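Arcombe Surgical Robotics Laboratory
Thread: how the two-arm suturing cell is set up and looked after
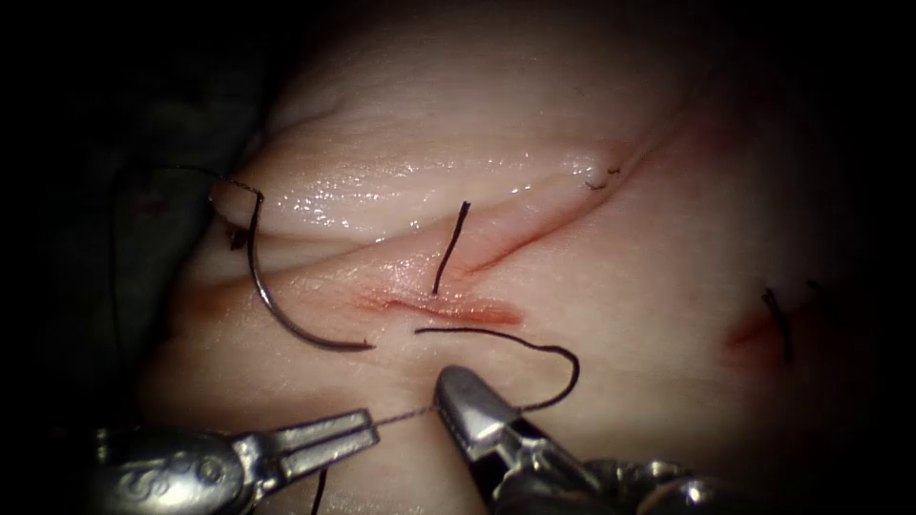
Arcombe Department of Engineering, Robot Care and Calibration Group

1/ The cell has two arms, each carrying a needle driver, and one overhead light. Posts in this thread set out the current routine, as revised in August by Katalin Szekeres and Nestor Catacutan. Questions from partner sites at Mandar and Uzor are answered toward the end.

2/ Mounting comes first. Both arms are locked to the base plate and brought to their home positions before any instrument is attached. The left instrument is fitted before the right. An instrument that does not seat with a clear click is removed and inspected.

3/ Jaws are checked under a magnifier. Thread fiber collects in the slots of the blades and will hold them slightly open. It is removed with a soft brush and sterile water. Metal picks are not permitted.

4/ Grip is tested separately for needle and thread. A curved needle must be held without turning in the jaws. Thread must be held without slipping and released without fraying. A driver that passes only one of the two tests is not used.

5/ Both arms work close together and often share a single length of thread, so their positions must agree. Daiane Rocha's procedure touches each tip to the same 10 target points. If any point is missed, the full set is repeated for both arms.

6/ The light is centered on the tissue and the surround is left dark. Moist tissue reflects strongly, and so does polished metal. Brightness is lowered until the needle point can be told apart from the highlights near it.

7/ Cables are inspected every 300 hours of arm time. Wear usually appears first at the wrist. Driver 3239 was withdrawn at its last inspection because the wrist lagged when closing, and it has been returned to the Kodov workshop for a new cable set.

8/ Cleaning begins within 6 minutes of the end of a session. Instruments are detached, rinsed, brushed and dried with the jaws open. Arm housings are wiped down and never sprayed.

9/ Mandar asked whether drivers may be swapped between left and right. They may, provided the target point check in post 5 is carried out again and entered in the log.

10/ Uzor asked who may approve a driver for return to service. Approval is given by Rogério Fagundes or, in his absence, Sebastião Queiroz. The revised checklist takes effect on Tue 24 September. Printed copies of the earlier version should be discarded.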